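The Box Keepers

13/06/2020

Everyone has a closet like it. Open the door and out comes the packaging – phone boxes, camera boxes, the box for a kettle that died two apartments ago. Kazimiera Wieczorek stopped being embarrassed about hers a while back. She sells secondhand electronics out of a narrow shop in Estport, and she'll tell you the box is half the sale.

"People pay for the lid," she says. Quick, between phone calls. "They want to lift it themselves."

Small black ones go fastest. Matte lid, thin printing, maybe a window cut in the top so you can see what you're getting. She likes a window. Saves opening the thing forty times a day. No window, she wants the name big enough to read from across the counter.

Her method, such as it is: wipe the table, put out two boxes at a time, check the corners, check the print for rubbing. Then the inserts. Foam gets lost, cables get lost, the litle paper booklet always gets lost. She keeps spares in a drawer from Raudsepp, the office supplier up the road, labeled by hand and not very well.

Storage is the real fight. Her shelves at the Erken street unit hold 2,000 empties, flat ones at the bottom, and she wont stack rigid boxes more than 10 high after a bad afternoon in September. Lids dent. Dents cost money.

At home, keep it simpler. One shelf. Receipt inside the box, charger too. When the gadget goes, the box goes with it – same day, before it gets back in the closet.

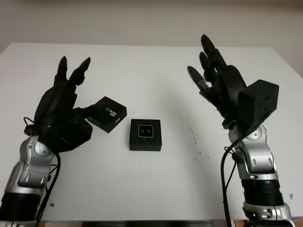
Two black boxes on a white tabletop, one marked REALSENSE, the other with a window in the top.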